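Tundero Hand-Guided Demonstrations: Data Card

Summary
Tundero is a set of 500 demonstrations recorded by the Homska workshop on a single arm with a two-finger gripper. It is meant for training and testing methods that learn a task from a person's example.

How the demonstrations were made
Operators showed each task in one of two ways: by moving the arm by hand, or by driving it from a separate desk with the Sowa remote controller. The method used is stored with every episode. There are 5 tasks, all carried out at a white tabletop. Wrist camera images, joint positions and gripper opening are saved together.
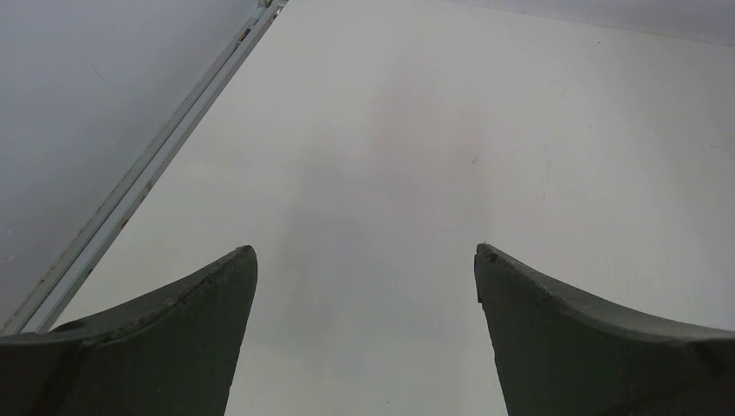 Wrist camera view, gripper open over the tabletop.

Known limits
The fingers take up the lower corners of the wrist view and may hide small items close to the gripper. Marks on the table have not been removed from the images. In 29 episodes the operator paused for a long period; these are flagged in the episode list and may be left out of training. Hand-guided episodes tend to be slower than those made by remote control, and users should not compare task times across the two methods.

Files
Episodes are grouped by task, then by method. Read the episode list before loading with Barau version 4; earlier versions do not read the gripper channel.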